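Abnahmekriterien für Pick-and-Place aus transparenten Behältern

Kategorie: Greiftechnik / Datenaufzeichnung
Stichwörter: Handgelenkkamera, Parallelgreifer, transparente Objekte, Protokoll

Stinine_West

Wir zeichnen mit einem Tischarm und Zweifingergreifer Episoden auf, in denen Kleinteile aus einem durchsichtigen Kunststoffbehälter entnommen und wieder abgelegt werden. Bilder nur von der Handgelenkkamera. Nach 300 Episoden liefert die interne Prüfung uneinheitliche Ergebnisse: Zwei Prüfer bewerten denselben Durchlauf unterschiedlich. Strittig sind vor allem:

- Ausgangsstellung des Greifers (Finger offen im Bild oder außerhalb)
- Behälter nur teilweise im Bild
- Berührung der Behälterwand beim Einfahren
- Reflexe am oberen Rand

Gibt es dafür eine Norm oder wenigstens eine brauchbare Hausregel? ISO 10218 und ISO/TS 15066 liegen vor, helfen hier aber nicht weiter.

ifans_k

Die genannten Dokumente behandeln die Sicherheit, nicht die Qualität von Aufzeichnungen. Eine verbindliche Norm für Letzteres ist mir nicht bekannt. Einfach alles verwerfen, was unscharf ist, dann passt das schon.

Hustdale Prüfstelle

Die pauschale Verwerfung unscharfer Episoden würde ich nicht übernehmen. Bewegungsunschärfe in der Anfahrt ist normal und kommt im späteren Betrieb ebenfalls vor. Zu verwerfen ist eine Episode, wenn das Zielobjekt im Moment des Zugriffs nicht erkennbar ist.

Wir arbeiten im Projekt Zistum mit einer schriftlichen Hausregel. Sie hat 9 Punkte, die für deinen Fall relevanten sind folgende:

1. Startstellung. Beide Finger geöffnet und im unteren Bildbereich sichtbar, dazwischen freie Tischfläche. Der Behälter darf seitlich angeschnitten sein, sofern das Zielobjekt vollständig im Bild liegt. Als Referenz für die Prüfer hängt bei uns eine Aufnahme mit rot-weißem Röhrchen, aufrecht in der linken Ecke des Behälters, am Prüfplatz aus:

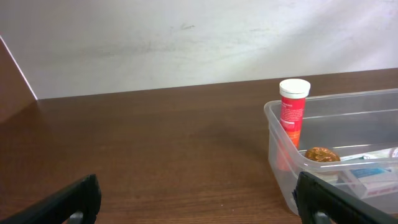

2. Zielobjekt. Vor Beginn der Episode benennen und ins Protokoll eintragen. Liegt mehr als ein Gegenstand im Behälter, genügt »Röhrchen« oder »Schachtel«, solange die Bezeichnung eindeutig ist. Nachträgliche Umbenennung ist unzulässig.

3. Wandkontakt. Leichte Berührung ohne Verschiebung des Behälters: gültig, mit Vermerk. Verschiebung: ungültig. Beurteilt wird die Lage des Behälters gegenüber einer Markierung auf dem Tisch, nicht der Eindruck aus der bewegten Kamera.

4. Reflexe. Lichtkanten am Rand sind zulässig. Verdeckt ein Reflex die Greifstelle, Leuchte versetzen und Episode neu beginnen. Belichtung innerhalb einer Serie nicht ändern.

5. Doppelprüfung. Jede Serie wird stichprobenartig von zwei Personen unabhängig bewertet. Unter 93 Prozent Übereinstimmung wird die Regel überarbeitet und die Serie erneut geprüft.

Punkt 3 hat bei uns die meisten Abweichungen beseitigt. Die Markierung muss vor der ersten Episode einer Serie angebracht sein.

Stinine_West

Danke. Punkt 2 und 3 werden übernommen. Offen ist noch, ob die vorhandenen 300 Episoden ohne Tischmarkierung nachträglich nach Punkt 3 bewertet werden können.

Hustdale Prüfstelle

Nur wenn eine feste Kante, etwa die Tischkante, zusammen mit dem Behälter vor und nach dem Zugriff im Bild ist. Sonst als »nicht bewertbar« führen und getrennt ablegen.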